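Search this site
Enter keywords
Go

Robotics Club Completes First Term of Simulation Work

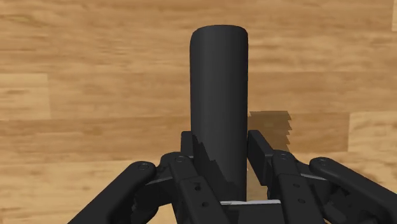

The simulated gripper with the black test cylinder between its fingers. Screen view from the club's grasping project.

The Undance College Robotics Club has concluded the first stage of its grasping project, in which students prepare and test a two-finger gripper entirely in simulation before any work is carried out on laboratory equipment. The project is directed by Dr. Pilar Ojeda of the Department of Engineering and is open to students in every year of study.

Membership of the club now stands at 40. Students are divided into small teams, each of which is responsible for one portion of the work: the model of the gripper, the objects to be grasped, the control program, or the records of each trial. Teams exchange duties at the middle of the term.

The first object assigned was a plain upright cylinder on a plank floor. Dr. Ojeda selected it for the opening stage so that teams could study finger placement and closing force without the added difficulty of an irregular shape. Boxes, bottles and a short-handled cup will follow in the second stage.

During the term the teams recorded 2,657 simulated trials. A trial was counted as successful when the cylinder was lifted and held for 7 seconds without slipping. By the final week, the best control program had reached a success rate of 87 percent. It was written by Dagim Negash and Lilian Mushi, both second-year students, and has been adopted as the common starting point for all teams.

Considerable attention was given to contact between the fingertips and the object. In the simulator, surfaces that should only touch may overlap slightly, and the edge between them then takes on a sawtooth outline, as it does at the left finger in the view shown with this item. Bushra Qureshi, who leads the modeling team, has prepared a short written guide on contact settings and time steps. Members are asked to read the guide before changing any values in the shared project folder.

"Students are often eager to move on to the hardware," Dr. Ojeda said. "I have asked them to keep careful records first, including records of the trials that failed. Those have been the most useful pages in the notebook."

The second stage will begin in April. Teams will continue with the new objects in simulation and will submit a written plan for the transfer of their programs to the gripper in the Dobos Laboratory. Plans will be reviewed by Dr. Ojeda and by Brenda Ocampo, laboratory manager, who will also conduct the required safety session. Students who have not attended the session will not be admitted to the laboratory floor.

The club will present its results at the Brircombe Student Engineering Showcase later in the spring. Each team will prepare one poster and a brief demonstration on screen. Draft posters should be delivered to the engineering office for comment before printing. Families and members of the public are welcome to attend the showcase, and there is no charge for admission.

Meetings are held in the engineering computer room at 4:30 p.m. New members may join at any point before the second stage begins. Prior experience in programming is helpful but is not required. Inquiries may be directed to Ms. Ocampo at the engineering office.

Print this page
E-mail this page

Last updated: March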